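Visit to the Hultdale manipulation lab

Members of the Inon users group visited the Hultdale lab on 14 Feb 2021 for a demonstration of tabletop handling. Lesia Shevchuk ran the session and Chelsea Pearce took questions on the control software, Cellstead.

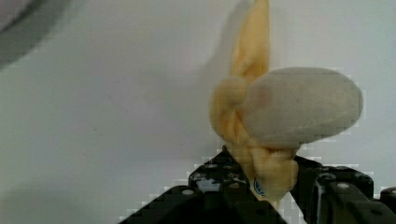

Soft goods remain the hardest class for Cellstead. The planner assumes that an object keeps its outline once the fingers close, and fabric does not. The plush toy bunches and twists at the clamp point, with a long yellow flap standing up from the middle and a padded grey section sticking out to the right, so the camera at the gripper gets little usable shape to match. Shevchuk's group now scores a grasp on finger position and motor current alone. Of almost 2,000 logged attempts on mixed items, 1,809 were rated as holds. For fabric items alone the rate was 87 percent.

Pearce then covered the kitchen layout. Each run is set up by hand from a printed plan, and small shifts between runs are left in on purpose.

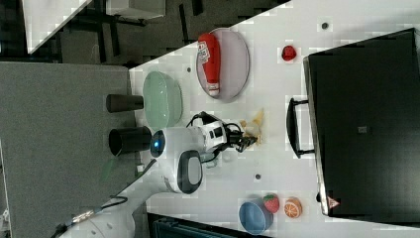 The plan is revised after every 2 blocks of runs, and old versions are kept with the logs. Questions from the group dealt mostly with finger wear and with the time needed to retrain after a gripper change. Pearce put the second at one working shift. A written summary by Hutsuliak will go out to members in March.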